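搬家第九天，我终于爱上了打包胶带

先说结论：我现在是那种会在文具店里站二十分钟捏胶带的人了。以前不是的！以前我买胶带的标准就是"收银台旁边有就拿一卷"，回家一撕，撕成一条斜的，再拿指甲抠半天找头，抠到最后换剪刀，剪刀又粘上了。相信大家都有这种时刻。

事情要从三月的搬家讲起。新家比旧家小，书却一本没少，我前前后后把东西分装、寄存、再拆、再装，折腾到现在还没完全结束。书和唱片打算一部分寄给妹妹，一部分放去寄存，剩下的才跟着我走。这么一来，每个箱子的封法都不一样，我也就一头扎进了胶带的世界，出不来了。

最早给我启蒙的是 Liam Naylor，我以前的邻居，修了很多年旧书。他看我用透明胶封书箱，沉默了一会儿，回屋拿出一卷湿水牛皮纸胶带递给我，说："你先试试这个。"就是那种背面带胶、要蘸水才粘的纸胶带。我用海绵抹了水贴上去，过一会儿去掀，整条跟纸箱长在一起了，想撕只能连着纸皮一起撕下来。太神奇了！我当场把已经封好的箱子又补了一遍，补得不亦乐乎。

湿水胶带的脾气要摸一摸。水多了，胶就冲淡了，边角会翘；水少了，中间粘住两头不粘。我的做法是海绵拧到不滴水，顺着一个方向抹一遍，别来回蹭，贴上以后用干布从中间往两边压。箱底的中缝一定要长出来一截，绕到侧面去，至少一掌宽。还有，贴之前把箱子表面的灰擦掉，我偷懒没擦的那个箱子，底下那条第二天早上就翘起了一个角。
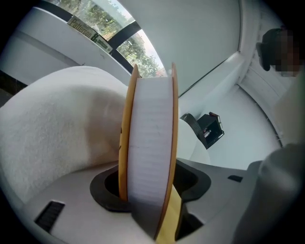 白色的带身，橙黄色的侧边，颜色搭得真好看。

说到颜色，我发现自己对彩色胶带毫无抵抗力。白色的我拿来写字，油性笔写上去清清楚楚，比贴标签纸省事得多。黄色的我贴"先拆"的箱子：床品、水壶、充电线、一套换洗衣服。搬完家那天晚上人是没有脑子的，能靠颜色认出来就绝不要靠文字。我第一次搬家的时候，所有箱子上都写着"杂物"，到了半夜在一堆"杂物"里找牙刷，那种绝望我记到今天。

再说噪音。普通封箱胶拉开的时候那个"吱啦——"一声，楼下的狗都跟着叫。后来我在 Zundetis 买到一种低噪音的，拉起来闷闷的，像翻一张厚纸，晚上十点多封箱也不心虚。它有一点不好，就是天冷的时候初粘力差，得多压两下。我家阳台那几个箱子就是这样，贴完看着好好的，回头一看，胶带自己松开了小半截。搬进屋里放暖了再贴就没问题。

美纹纸我也要夸一夸！别只拿它刷墙用。搬家前把抽屉、柜门用美纹纸轻轻固定住，到了新家揭下来，漆面上干干净净。螺丝和小配件装进小袋子，再用美纹纸贴在对应家具的背面，组装的时候不用满地找。注意别贴太久，晒着太阳贴上一两周，再好揭的也会留胶。留了胶也别慌，吹风机吹热，用废卡片慢慢推，最后拿一点食用油擦掉，再用洗洁精过一遍。我旧家那面衣柜镜子就是这么救回来的，房东验房的时候看都没多看一眼。

玻璃和相框呢，很多人喜欢在玻璃上贴一个大叉。我试过，要是撞得狠了该碎还是碎，但碎片不会到处飞，拆的时候安全很多，所以我还是会贴。用美纹纸贴，别用封箱胶，不然你会跟那个叉相处很长时间。

有一样我踩过坑，就是布基胶带。它结实是真结实，手一撕就断，断口还挺整齐，用来捆地毯、包桌脚特别顺手。可是我头脑一热，把两个行李箱的拉链口也缠了一圈，夏天还没到，胶就已经渗进布料里了，黑乎乎的一道，怎么洗都在。后来学乖了，先裹一层保鲜膜再缠布基胶带，这个组合强烈推荐。 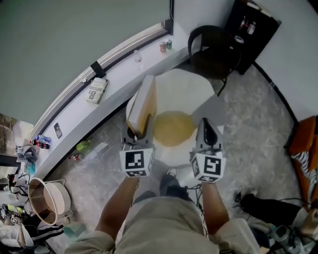

高高瘦瘦的盒子，立着放。

高瘦的盒子是我这次花心思最多的。酒、花瓶、卷起来的海报，还有台灯的灯杆，都得用这种细长的盒子装，封口小，受力又都压在底上。我的办法是底部贴成"工"字：中缝一条，两条短边各一条。顶部只贴中缝就够了，贴多了到时候拆得烦。如果里面是易碎的，再在盒身中段横着绕一圈，防止侧面鼓开。绕的时候手不要使劲拽，胶带绷得太紧会自己往回缩，把纸盒勒出褶子，过几天褶子那里反而先裂。

另外，找胶带头这件事我有解法了！每次用完，把末端往里折一小角，下次一摸就摸到。折角会浪费一点点胶带，我完全不心疼。我妈用的是更老派的办法，在头上粘一根牙签，也好用，就是牙签总会在包里扎我一下。

切割器我用过好几种，最后留下来的是 Dubey 的一个旧款，铁的，沉，刀口有护片。沉反而是优点，拉的时候手稳，不会一甩甩出去半米。轻巧的塑料款适合贴小件，封大箱子就有点飘。刀片钝了要换，别硬扯，硬扯出来的断口全是毛边，毛边一勾就从那里开始撕。

关于用量，我老老实实记过一次。这回搬家封箱加捆扎，一共用掉将近200米胶带，听着吓人，其实书箱占了大头。书箱一定要用小箱子，装到七八分满，上面塞软的衣服，底下多贴一条。别学我，第一趟图省事，把画册全装进一个大箱，抬起来的一瞬间底就开了，画册哗啦一下砸在楼梯上，有一本的书角到现在还是瘪的。

剩下的胶带怎么放也有讲究。我以前都是往抽屉里一扔，侧面沾一圈灰和头发，再用的时候边上那点胶就废了。现在我平放在一个饼干铁盒里，卷与卷之间垫张烘焙纸，避光，放在柜子下层。湿水胶带要单独放，里面丢一包干燥剂，受了潮它会自己跟自己粘成一块饼。

下一步想试的是纤维胶带，就是带一条条白色细丝的那种，据说捆洗衣机的滚筒都行。我家的洗衣机还在等师傅上门，刚好拿来练手。如果有谁用过觉得好撕不留胶的，求留言告诉我牌子和宽度！我还剩四个书箱没封，今晚先去把厨房那一堆贴完。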